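Stornero (simulation kit)
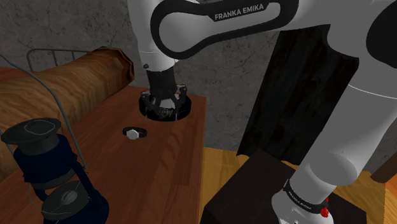
Overview

Stornero is a paid add-on kit of simulated tabletop scenes for robot arm software, sold by Jalasico. It supplies rooms, furniture, household objects and a ready-mounted Franka Emika arm, so that a customer may fail to pick up a wristwatch without buying a robot, a table or a wristwatch. The kit is the work of Rostislav Kováčik, who wrote the first release alone and the manual, by the look of it, in one evening.

Contents

The standard edition holds 117 objects and 58 rooms. The objects lean toward the attic: oil lanterns, watches, and a number of things the catalog files under "misc. old." Rooms are put together by a shuffling tool called Hudec, which picks the walls, floor and furnishings and has no training in interior design. Concrete walls over honey-colored wood floors are a common result. A lantern may end up on the table near the object to be grasped, with its wire handle raised, and users are divided on whether this counts as a feature.

The arm comes on a square pedestal beside the table. Grippers are sold separately, a fact printed on the second page of the price list. The black round gripper with short finger segments is the usual purchase.

Use

A typical job names one target object and a goal, such as lifting it clear of the tabletop. The user's program drives the arm, and Stornero reports success or failure with a single word in the log. A batch run repeats the job up to 1,000 times with the layout reshuffled. Larger batches need the Fondley license, which is the same software with a different number in it.

Reception

Early users praised the wood grain and the shadows. Complaints centered on watch straps, which in the first release were as stiff as roof tiles. A patch in March softened them, and for a short period they passed through the table. The support forum's thread on straps runs to 145 posts, several of them civil.

The manual still describes installation as "obvious."

See also: Hudec (layout tool); Fondley license

Last updated: March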